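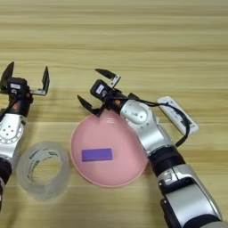 July 30, 2023

Drove out to Feltley this morning to give my statement, which took longer than giving them my money did. The money took four minutes and a thumbprint on a phone. The statement took most of the day and two different pens.

The detective is called Pellier and has the manner of a man who has heard every version of "but the brochure was so nice." He let me say it anyway. I told him the brochure had a heron on it. He wrote down heron. I don't know whether this will help the prosecution.

For the record, since I seem to be in the mood for records: last January I put down a deposit on a twelfth share of a cabin at Dernden Shores. Twelve owners, a month each, rotating, so that every twelve years everyone would get a July. I remember finding that fair. The man selling it, who went by Urbańczyk and wore a very good coat, said that fairness was the whole idea behind the place. I'd have the first October. I bought a kettle for it.

What Pellier has established so far is that the cabin exists, the lake exists, and the cabin belongs to a retired couple who have never heard of any of us. They rented it to Urbańczyk for one weekend in winter, the same weekend he showed it to me and, as I learned today, to a good many other people at tidy intervals. I'd wondered why he kept looking at his watch. I thought he was being considerate of my time.

The number they have now is 40. Forty people who own a twelfth of the same cabin. Pellier said this with no expression at all and then offered me a mint.

Lena Sowa was in the waiting area when I came out. I knew her voice before I knew her face because she was the one who started the phone calls back in the spring, when his emails went from daily to weekly to a single line about a delay with the septic permit. I believed in that septic permit for 6 weeks. I defended it at dinner. Lena had already called the county by then and been told there was no permit, no application, and no one there who'd ever spoken to him. She also has October. We shook hands over it like neighbors, and she asked whether I'd been planning to repaint.

She has a folder with tabs. I had brought an envelope, one corner of which has had soup on it. Between us we had 2 copies of the contract, and they don't match. Hers says the dock is shared. Mine says the dock is "shard." Pellier got quite interested in that and took them both away to be copied, and I felt a small, stupid flush of pride, as though I'd finally handed in good homework.

He was careful about the money. There's an account, it has been frozen, there is not much in it. Urbańczyk was picked up at his sister's place and has a lawyer. Charges are expected, he said, and then he said it might be a long while before anything reached a courtroom, and that I should keep hold of my bank statements and stay off the owners' group online, where a fellow with the Februaries has been proposing we all just drive up and move in.

I did drive past the lake on the way home. It wasn't really on the way. I pulled over at the boat ramp and ate the sandwich I'd packed for the waiting room, and there was somebody's grandmother in the water up to her knees, yelling at a dog. I couldn't see the cabin from there. I could see where the road goes in, and there's a new chain across it with a handwritten sign that says NO OWNERS. I sat there laughing until the dog came over to check on me.

Called my brother when I got in. He was kind about it for a full minute and then asked if I'd like to buy a bridge. I have been hearing that joke since spring and I'm starting to want to know the price of the bridge, just for comparison.

Need to find the wire transfer receipt for Pellier. It isn't in the desk, and it isn't in the kitchen drawer with the takeout menus. It may be in the box with the kettle, which I still haven't opened. Will look tomorrow.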